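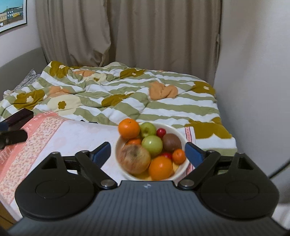

Este site utiliza cookies para melhorar a navegação. Ao continuar, aceita a nossa política de cookies. Aceitar | Gerir preferências

Pinça manual: largura de abertura errada ao retirar fruta de uma taça cheia

eixo_quatro

Projeto de final de curso na escola técnica de Pulberg, a apresentar em novembro na Taça Van Loon. A tarefa é retirar peças de fruta de uma taça branca redonda e pousá-las ao lado. As demonstrações são gravadas com pinças manuais de dois dedos, com câmara na própria pinça, e usadas depois para treinar o controlador do braço.

Temos 544 demonstrações. A abertura dos dedos não é medida por sensor; é calculada a partir da imagem, pela distância entre as duas almofadas azul-escuras das pontas. O cálculo é feito com o módulo de seguimento do Potstead, com os parâmetros de origem.

Com uma peça isolada em cima da mesa o valor é estável. Com a taça cheia (laranjas, maçãs, citrinos pequenos e umas peças vermelhas pequenas, tudo misturado) o valor salta. Em 34 demonstrações a abertura passa de quase fechada a totalmente aberta entre duas imagens consecutivas, o que é fisicamente impossível com este mecanismo. O erro máximo que medimos com paquímetro foi de 22 mm.

Já foi feito:
- recalibração da câmara, sem diferença;
- redução do tempo de exposição, com ligeira melhoria no desfoque e nenhuma nos saltos;
- troca da taça por outra mais funda, com mais saltos.

Parte das demonstrações é feita com duas pinças, uma em cada mão, e a segunda aparece por vezes no campo de visão da primeira. Não sei se é relevante.

Antes de deitar fora as 34 gravações e repetir, queria saber se isto se resolve por software ou se é preciso montar um codificador no eixo.

paquimetro_cego

Monta o codificador. Estimar a abertura por imagem dá sempre problemas. A Clakden tem uns magnéticos pequenos que cabem em quase tudo.

malha_fechada

O codificador é a solução correta a prazo, mas não recupera as gravações existentes. Convém separar as causas possíveis.

1. Segunda pinça. É relevante. Se o módulo procura regiões escuras e alongadas na imagem inteira, os dedos da outra pinça são candidatos válidos. Quando uma almofada da pinça principal deixa de ser encontrada, o seguimento agarra-se ao candidato seguinte e a distância calculada passa a ser entre pinças diferentes. Os saltos que descreves são compatíveis com isto. Verificação: separa as 34 por tipo, uma pinça ou duas. Se estiverem quase todas no segundo grupo, está encontrada a causa principal.

2. Oclusão. Ao descer para dentro da taça, uma almofada fica atrás da fruta ou do bordo. Nesse intervalo não há medição, e o módulo, por omissão, devolve um valor na mesma. Deve devolver "sem dados". No Potstead isto controla-se com o limiar de confiança, que vem muito baixo de origem. A taça funda agrava a oclusão, daí o resultado do vosso ensaio.

3. Contraste. Azul-escuro ao lado de peças pretas é má escolha para seguimento por cor. Em zonas de sombra as almofadas confundem-se com as articulações. Um marcador impresso em cada dedo, colado na parte que nunca entra na taça, resolve isto e também o ponto 2, porque a ligação entre o elo e a ponta é rígida e a abertura calcula-se por geometria.

Para as gravações já feitas, a sequência que usaria:

- aplicar uma máscara fixa que exclua tudo o que esteja fora da zona de trabalho dos dedos. A câmara é solidária com a pinça, logo essa zona é sempre a mesma;
- subir o limiar de confiança e marcar as falhas como ausentes;
- limitar a variação entre imagens à velocidade máxima real do gatilho, medida por vocês;
- interpolar só falhas curtas. Se o intervalo incluir o instante do contacto com a fruta, não interpolar e descartar a demonstração.

O último ponto é importante. A diferença de abertura entre uma laranja grande e um citrino pequeno é precisamente o que o controlador tem de aprender, e uma interpolação linear nesse troço ensina-lhe o valor errado.

Não alteraria a exposição outra vez a meio do conjunto de dados.

eixo_quatro

Separei as gravações. Das 34, 30 são com duas pinças. Com a máscara fixa os saltos desapareceram nessas 30. As outras quatro são oclusão pelo bordo da taça, e em todas a falha apanha o contacto, portanto foram descartadas.

Os marcadores estão a imprimir. Falta decidir se cabem no elo exterior sem tocar nos pinos.

tres_fases

Tivemos o mesmo problema com uma pinça parecida. Os marcadores em papel descolam ao fim de uns dias de uso; em vinil mate aguentam. Evitem o brilhante, perde-se a deteção com luz lateral de janela. Quanto aos pinos, colem com a pinça totalmente aberta e depois fechem devagar para ver se há contacto. Se houver, reduzam o marcador, mas confirmem a deteção à distância real da câmara antes de colar os definitivos.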